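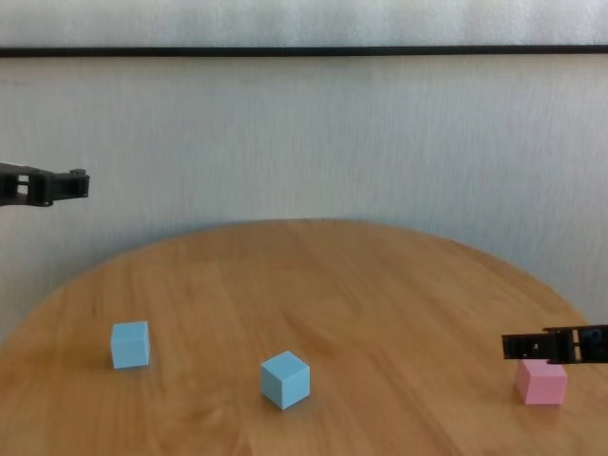
I will defend the round table until I run out of breath. My sister-in-law wants a rectangle (more seating, she says, and it tucks against the wall) and I get it, I do! But a round one has no head, so no one fights over the good chair, and you can't bang your hip on a corner that isn't there. Ours is wood, and I wouldn't cover it with a cloth if you paid me 100 bucks. I like seeing the grain. I like a few small, soft-colored things left out on it, too. Dymphna clears hers every Thursday night and it looks like a showroom. Mine looks like people live here, and I'm keeping it.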